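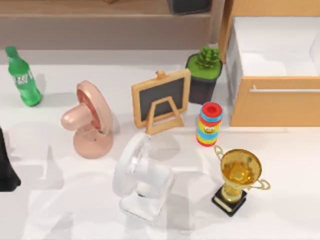 Speaker notes: keeping the Stollier cell honest

Opening. Say who I am, thank Yatziri Cervantes for the slot. Skip the company history.

Start with the claim. Sarkix sold us the simulator on the promise that a cell set up in software would need one afternoon on the floor. I've set up this cell nine times now. Ask for hands: who has had the one afternoon?

Setup. The order we use, and I'd argue for it:
Bolt down the table, then level it. Check it again after lunch.
Home the arm before touching the camera.
Calibrate the camera with the lights you will really run under. The simulator's shadows are soft and polite. Ours come from a skylight.
Only then load the object set.

Pause. Somebody will say the Groklow auto-calibration does all this. We ran it. It reported success with the camera bracket loose. Hammad Butt found the loose bracket with his thumb.

Object models. Shiny and see-through things are where I stop believing the numbers. A model can load with the wrong transparency and the test run still prints a pass. Open the render and look at it before you trust a score. Glossy metal is the other one. If the depth map looks perfect on a gold cup, be suspicious.

Upkeep. Dogar's manual says regrease at 3000 hours. We do ours at 400 and I can't prove it helps. Say that plainly. Gripper pads: change them when they feel slick. Cable at the wrist: flex it by hand every May, with power off.

Repair story, if there's time. Arm drifting left, 70 minutes spent on software. It was a table foot.

Questions. Expect one on cost. I don't have a figure I'd defend, so don't make one up on stage. Leave the checklist by the door.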